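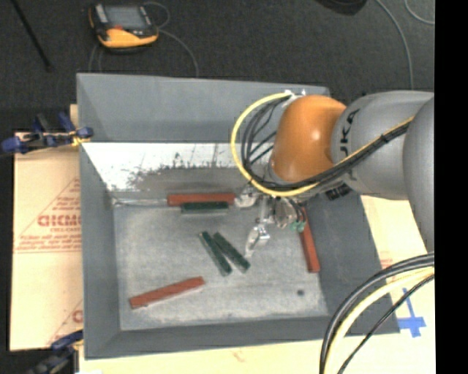 Home Workshop Storage Opinion About

Filed under: Small Parts & Storage
3 min read

The case for the undivided bin

Most advice on storing short bar stock begins with dividers. I used dividers for eight years and have stopped. A plain bin with sloping sides and a flat floor does the job better for any small mixed lot, and by small I mean fewer than 30 pieces.

Dividers fix the compartment width on the day of purchase. Stock changes after that. My Luneo rack was set up for one length of bar, and when a shorter length came in, the pieces slid to the back of each slot and had to be tipped out. An open floor accepts any length that fits corner to corner.

Colour does the sorting. Red and green bars can lie at any angle to one another and the eye still separates them at once. Labels on compartment fronts are slower to read and they peel.

Kilian Riedl disagrees, and has told me so at length. His argument is that bars left at random angles get knocked against each other and lose their edges. For soft material I accept this. For painted offcuts the wear is cosmetic, and the bin itself takes most of it. Scuffed grey walls are a fair price.

Two conditions apply. Keep the lot to a single layer — once bars are stacked, the lower ones are forgotten. And choose sloping sides over vertical ones. A bar resting against the foot of a slope leaves room for fingers; one tight against a vertical wall has to be pried up by the end.

Pestetti still sells the divided insert separately. I would leave it on the shelf.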